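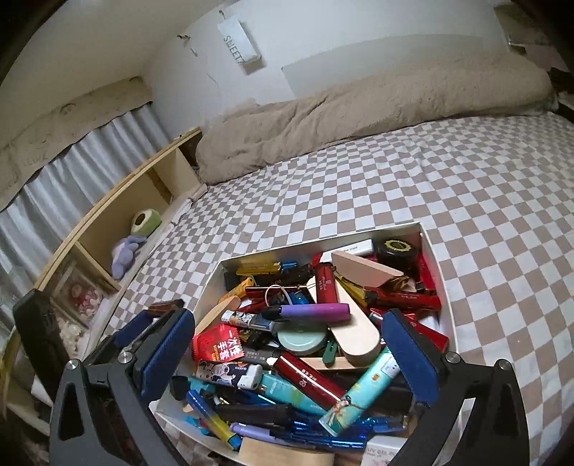 Bisht is to open a repair and exchange counter at its Kallance branch in June, where customers can hand in household goods they no longer want and have broken ones looked at free of charge. The counter will run every Wednesday and will take small items only. Staff expect much of what comes in to be the sort of thing that collects at home in an open-topped box: a round tin with a gold label, a flat wooden paddle, red packaging with gold lettering. Anything clean and safe will be accepted.

The Kallance counter follows a trial at the Gusby branch, where 64 households signed up. Goods handed in at Gusby were sorted on the day and put out on open shelves for other customers to take.

"People told us they had full drawers and nowhere sensible to send things," said Pramila Tiwari, branch manager at Kallance. "Charity shops are often full, and the tip is a long drive if you have one bag."

Repairs will be carried out by Erdal Ağca and Naveen Rajput, who both worked on the trial. They will look at lamps, clocks, zips, handles and small kitchen goods. Each visitor may bring up to five items - mains appliances larger than a kettle will be turned away, as will anything containing gas or fuel. Where a new part is needed, the customer pays for the part and the fitting is free.

Items handed in for exchange will stay on the shelves for six weeks. After that they will go to Idoditz, which sorts metal, wood and card for recycling.

Abhishek Bhardwaj, head of branches at Bisht, said a decision on further counters would be made once the first 15 sessions had been held. "We want to see how busy it gets before we promise it elsewhere," he said.

The counter will be next to the rear entrance, which has step-free access from the car park. There is no need to book for exchange. Repair slots can be booked at the branch desk.

Press enquiries: Pushpa Bansal, Bisht press office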